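Lekside upright picture frame, oak

The Lekside is a standing frame for a table, shelf or windowsill. It has a glass front and a solid back, and the wood is oak in a warm honey colour with a gloss varnish. Order code 484.
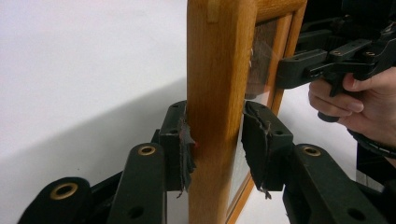
Lekside in honey oak, glazed

Each frame is made to order in the Zoltdale workshop. Torben Hinrichs cuts and joins the rails, and Dzintra Vītola does the varnishing. Grain and tone vary from one length of oak to the next, so two frames bought together will be close but won't match exactly. If you need a pair, say so when you order and both will be cut from the same board.
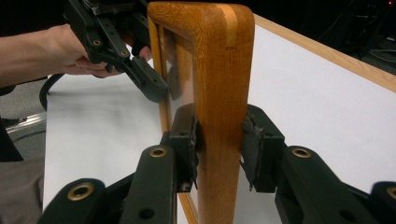 Edges are rounded and sanded before the first coat. The varnish is wipeable – use a soft cloth, slightly damp, and keep polish off the glass. Don't stand the frame on a radiator shelf.

To change the picture, lay the frame face down on a towel, turn the clips and lift out the back. Prints on ordinary paper or thin card fit without a mount. For anything thicker, ask for the deep back (code 764), made in the same oak.
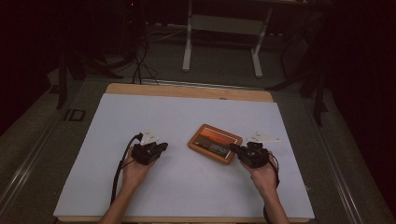
Delivery is free on orders over £80. Smaller orders cost £6 to send. Frames go out in a double-walled box with card corners, and broken glass is replaced if you tell us within a week of delivery.
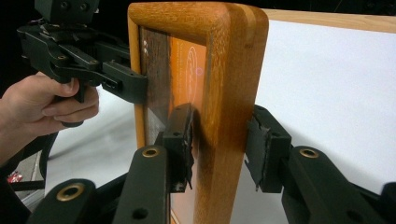 The walnut version is out of stock until November. Montes, the wall-hung frame in the same range, is still available in both woods from £43.

Questions about sizes or bulk orders go to Bimla Awasthi in the shop. Repairs and replacement glass – Pascal Ackermann, workshop, mornings only.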